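Assunto: Re: [automacao-servicos] máquina já dá conta de tarefa de copa?

Pessoal, respondendo rápido que tenho reunião daqui a pouco.

Em 27 de novembro de 2024 escreveram na lista:
> A Plastow garante que em dois anos o braço deles faz o serviço
> de copa inteiro. Servir, mexer, levar, limpar. Alguém aqui já
> testou de verdade ou é só vídeo acelerado? Estamos pra decidir
> se entra no orçamento e eu queria opinião de quem mexe com isso.

Testar inteiro, não. Mas olhem a tarefa primeiro, feita por gente:

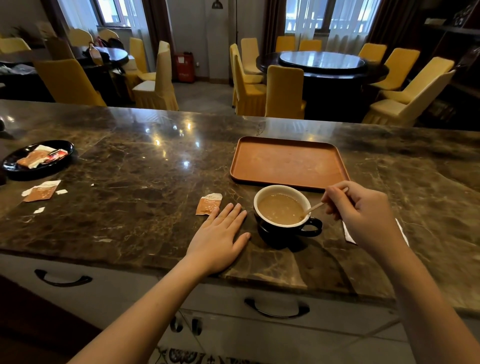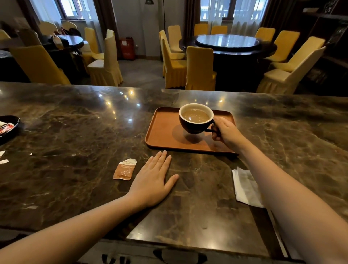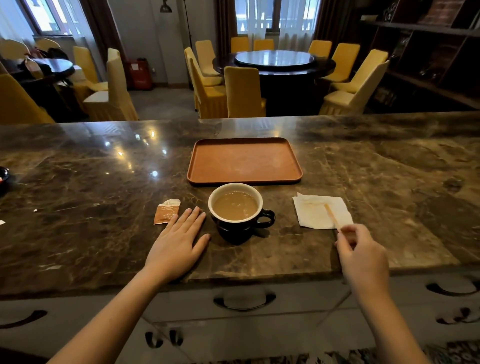
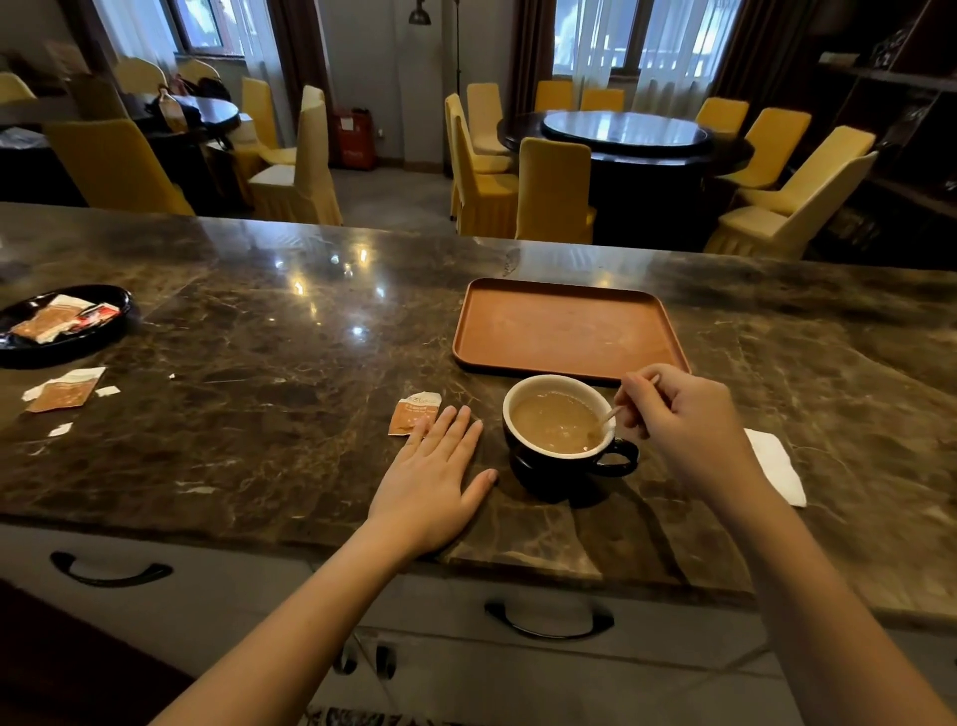

Café com leite no balcão, só isso. Minha opinião: ainda não, pelo menos não no preço que a Plastow pede. O braço da Sturkon que a gente tem na bancada pega xícara pela alça, ok, desde que a alça esteja virada pro lado certo e a xícara sempre no mesmo lugar. Com líquido dentro já fica lento demais. Mexer é pior do que parece, o palito é fino e a garra ou aperta muito ou deixa girar. E tem o resto, que ninguém põe em edital: os sachês rasgados e aqueles papeizinhos brancos soltos no mármore. Pra nós é passar a mão. Pro sistema de visão é um inferno, mármore escuro cheio de veio claro e polido, refletindo a luz do teto. O nosso confundiu reflexo com objeto três vezes numa tarde, e olha que a bancada é fosca.

Guardanapo dobrado tambem não sai bem. O pessoal da Kusuma resolveu com ventosa mas aí tem que trocar a ferramenta no meio da tarefa, e a troca demora mais que o café.

O que eu acho que já dá: levar bandeja de A pra B em piso liso, com carrinho. Isso o Skakau faz, rodamos dois meses sem drama (fora bateria). Se o orçamento é pra isso, vai fundo. Se é pra substituir a copa, segura.

Pedir pra Plastow, antes de assinar:
- video sem corte, velocidade real
- café de verdade na xícara, nada de xícara vazia
- balcão de vocês, com a luz de vocês
- quem limpa quando derrama

Se toparem demo em dezembro me avisem que eu tento ir. Mando a planilha dos tempos do Sturkon depois, tá no outro computador.

abs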